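Nasomside Garment-Dyed Shirts
Short and long sleeve, from the Toduvdale workroom

We started making these shirts after years of buying ones we loved in the store and stopped loving by the third wash. You probably know the kind – lovely and soft on the hanger, then the neck goes wavy, the side seam wanders around to your belly button, and it ends up in the rag bag. Ours cost a bit more than those, and we'd like to tell you where the money goes, so pull up a chair.

The fabric is a cotton jersey knit for us by Hrytsenko, a mill we have bought from since our very first batch. It's a middling weight, heavier than an undershirt and lighter than a sweatshirt, and it's the one thing we have never changed (we did try a cheaper one, once, and sold the lot as seconds). Every piece is cut and sewn in its natural, undyed state and goes into the dye as a finished shirt. That gives the color its slightly lived-in look and gets most of the shrinking over with before it ever reaches you.

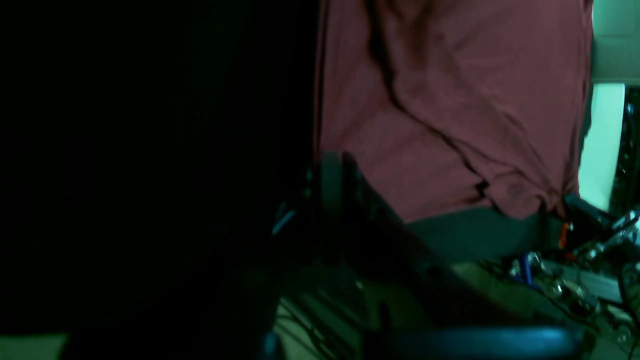 A loose maroon tee with dark gray pants.

The fit is easy through the body and straight at the sides. If you like a shirt that skims, go down one size. If you like room to reach up and paint a ceiling, take your usual size and you'll be happy. We get asked all the time whether the men's and women's cuts differ, and the answer is that there's just the one cut. It goes from extra small to triple extra large, and people of all shapes send us kind notes about it.

Colors

We dye in small batches of 137 shirts at the most, that being what fits comfortably in the big vat at Gondusum. No two batches come out quite the same, and a tee from April may be a touch redder or browner than one from October. If you're ordering a matching set for a choir or a family reunion (we love those orders!), please put them all in one order and leave a note at checkout, and we'll pull everything from a single batch.

Current colors are Brick, Old Rose, Burgundy, Slate, Oatmeal and Pond. Pond is a gray green that we can never get right on a computer screen, so do ask for a swatch. Swatches are free and we send up to four.

Long sleeve

The long sleeve version has the same body as the tee. The cuffs took us three tries. The first ones were too tight to push up over the elbow, and the second ones bagged out by lunchtime, so what you get now is a slightly longer rib with a little more give. It layers nicely under overalls or a cardigan, and plenty of customers tell us they sleep in it, too.
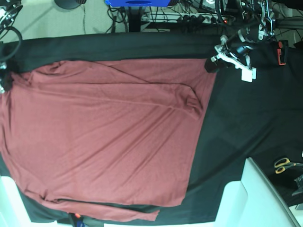 Washing and care

Wash cool, inside out, with other dark or reddish things for the first two washes. Garment dye does let go of a little color early on, and we'd hate to be the cause of a pink towel. Tumble dry on low or hang it up by the hem. It will wrinkle if you leave it in the basket – it's cotton, after all – but a good shake and ten minutes on a hanger in a steamy bathroom takes care of most of it. Skip the fabric softener, please.

Mending

Popped seams are on us for as long as you own the shirt. Send it back clean, with a note pinned near the trouble spot, and we'll stitch it up and mail it home. We've mended 482 shirts so far, most of them at the underarm, and we moved to a stronger thread there because of it. Holes from dogs, fences and campfires we'll patch for a small fee.

Details

Item: 500 (short sleeve), 500L (long sleeve)
Fabric: cotton jersey, knit by Hrytsenko
Neck: ribbed, taped shoulder to shoulder
Hem: double stitched
Sizes: XS to 3XL
Made in: Toduvdale, dyed at Gondusum

Orders leave the workroom within four working days. We make 3,000 shirts a year and the popular sizes do run out, so if yours is showing as gone, leave your email on the waiting list and we'll write as soon as the next batch is dry and folded.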